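**Gunn cherche testeurs d'imprimantes patients**

Notre nouvelle multifonction, la Drilia, imprime 35 pages par minute, sauf quand elle boude. Avant de la mettre en vente, nous voudrions savoir ce qui la vexe. 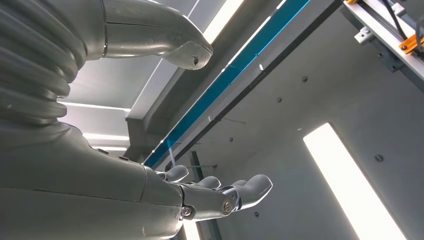 *Catriona MacRitchie*

L'appareil vous est livré à domicile pour 60 jours. Vous imprimez, vous scannez, vous notez les bourrages dans un carnet — le papier reste plus fiable que notre application. Nous fournissons 2 000 feuilles et deux toners. 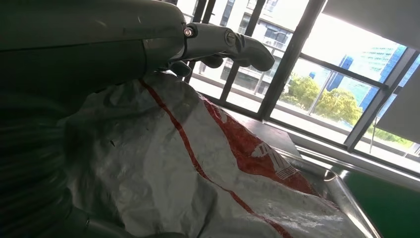
Et le recto verso, il marche cette fois ? demande Sheena Paterson, qui a gardé de la Derholm un souvenir précis et 726 pages à l'envers. Réponse : oui, en A4. En A5, c'est justement à vous de nous le dire.

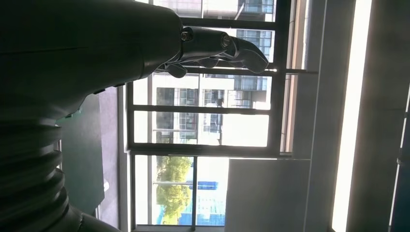
Il faut aussi une prise près du bureau et un étage que le livreur accepte de gravir. La Drilia est compacte sur la brochure, un peu moins dans l'escalier.

Indemnité versée en décembre, au retour du carnet. Candidatures par courriel, pièce jointe en PDF — pas de fax, même par nostalgie.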